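Dillska marches for its night buses

What a Saturday! If you were on Pestetti Road at any point between ten and one, you already know, and if you weren't, here's how it went.

The march to keep the night buses running set off from the old tram stop a bit after ten, with drums at the front and a very long tail of pushchairs, bikes and dogs behind. By the time the first rows had reached Huttunen Square, people were still leaving the stop. We make it 3000 on the street, which for a town our size is wonderful.
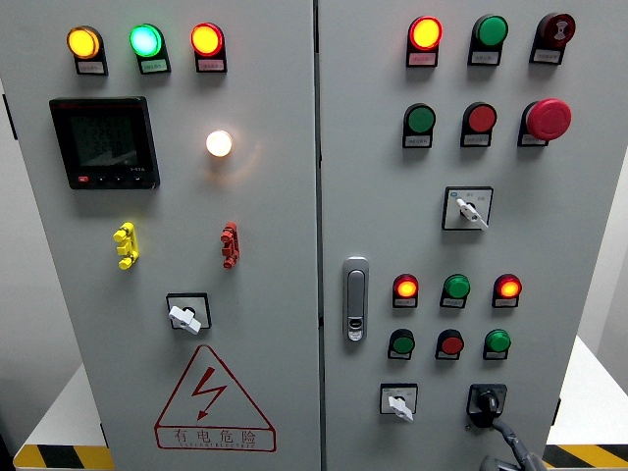
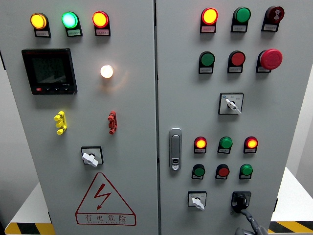

A reader in Plostar wrote to us the same evening to say she finishes work at eleven and has taken the last bus home for years. Without it she faces an hour on foot along a road with no pavement, and she wanted the council to hear that from someone who does the trip. We read her message out at Monday's meeting and it got the longest clap of the night.

She's far from the only one. The plan as it stands would end all 11 night routes in December, including both of the ones that serve the hospital. The council says the buses run too empty to keep. We say come and stand at the hospital stop when the late shift ends! The queue goes back past the bike racks most nights, and on Fridays it goes round the corner.

There were speeches in the square from bakers, porters, students and a man who had never spoken into a microphone before and did brilliantly. The singing in between was loud, if not always in tune, and the Plostar choir have promised to teach us the second verse before next time. The police closed the road for us and opened it again without any fuss. Thank you as well to the 70 of you who stayed on to sweep the square and fold up the banners.

The petition is still open until the end of the month. Paper sheets are at the library, the Dillska market hall and most of the cafés on Pestetti Road, and full sheets can go back to any of them. The council votes at its next sitting, which starts at seven in the evening, and the public seats fill quickly, so come early and bring a neighbour. We'll be on the steps from six with soup and the small drums (the big ones aren't allowed indoors, we did ask).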